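Search this site: Type and press Enter

Where Does the Laundry Stop? A Student Project Report
Kulap Wiriya, Pultow Residence Study
2 min read

My project asked how long clean clothes take to reach a drawer once they leave the dryer. I kept a log for seven weeks, starting in September, in room 205. The sample was me — a difficult participant with poor attendance.

Folding went better than expected. Shirts took longest, socks were abandoned early, and dark things got done first, as they show every bit of lint. Putting away was another matter. Of eight loads, four reached the drawers the same day. The rest stayed on the bed, neatly folded, until bedtime, when they moved to the chair.

The bed is the real culprit. It is large and flat, and under a flowered quilt it makes any folded garment look finished.

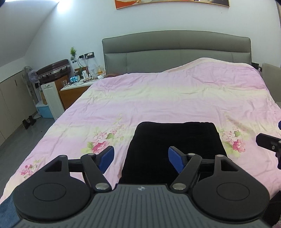

I tried folding at the desk in week five, which improved the figures and ruined the desk. My recommendation is to open the drawer before folding anything. I have followed it twice.

Contact | © 2023 Pultow Residence Study | Back to top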